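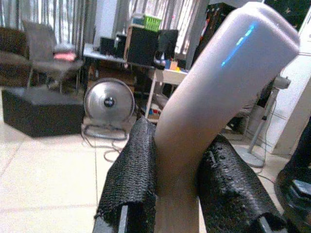

What is this grey elbow piece off? Found while clearing the living room

corvw72
Clearing my late uncle's place and this turned up in a box of odds and ends. Pale grey, matt, a thick tube with a bend in it. It gets wider after the bend and the end is rounded and closed. No maker's name that I can find. Before it goes in the bin, does anyone know what it belongs to?

kuvaswood_jan
Looks like a vacuum cleaner handle to me. Coretti did one in that sort of grey.

Hung_A
I don't think it's Coretti. I had one for 10 years and the handle had a much tighter bend. My guess is part of a desk lamp, the neck and head in one.

corvw72
No wiring in it and no hole for a switch, so I'm not sold on the lamp.

tilersmate
Is the blue streak along the top a stripe or just light catching it?

corvw72
Probably just the light. It's plain grey all over.

El Idrissi
Could be the arm off a shower seat or a grab rail. Jullbridge sell them as spares, part 579 if I remember right. Weigh it. If it's solid it's more likely a rail.

kuvaswood_jan
A grab rail wouldn't get fatter towards the end. Still say vacuum.

corvw72
Weighed it on the kitchen scales and it's light for its size. There was a walk-in shower put in upstairs in June, so I'll check whether anything is missing up there.

Hung_A
Keep it until the house is done. I threw out a bracket once and needed it 2 weeks later.

corvw72
Fair enough, it can go in the drawer with the keys. Will post again if I find where it fits.

Regards, Cor Van Wijk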